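Courses > Automation Planning > Unit 5 handout

Unit 5: Budgeting a two-arm bench cell

Bring the Pranby worksheet. No worksheet, no grade for this one.

Start with the task, then the arms. Most over-spend comes from picking the arm first. Write down every action the cell has to do - press a button, move a slider, flip a toggle, turn a knob, handle a plug. Each one is a line on the sheet.
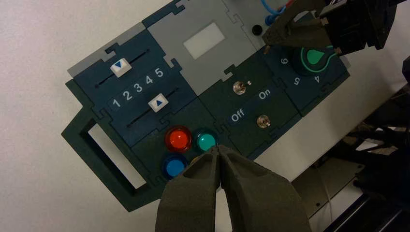

Fingers are consumables. Budget spare sets from day one, and put them under running costs, not capital. Students allways forget this. Same for cables. Allow 15 percent of hardware for spares in year one.

Task board: buy or build? Modular costs more up front but you can swap one module without scrapping the rest. For the Palma case assume 200 dollars per module, delivered.

Enclosure next. Plain walls, even light, room for both arms to come down over the board. Measure reach before you order the table!! The Sinimitz plan skipped that step and paid for two tables.
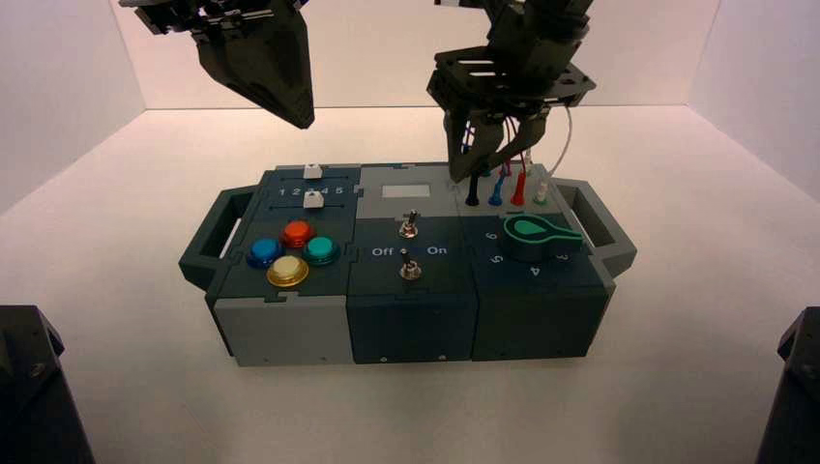

Lead times - quote the slowest item, not the average. In the Numimgate case the arms came in March and the mounts in May, so lease was paid on idle kit.

Due next class: one page, 5 cost lines minimum, totals at the botom. Show your contingency seperately.

Related
Unit 4: Lease or buy
Unit 6: Writing the purchase request
Pranby worksheet (blank)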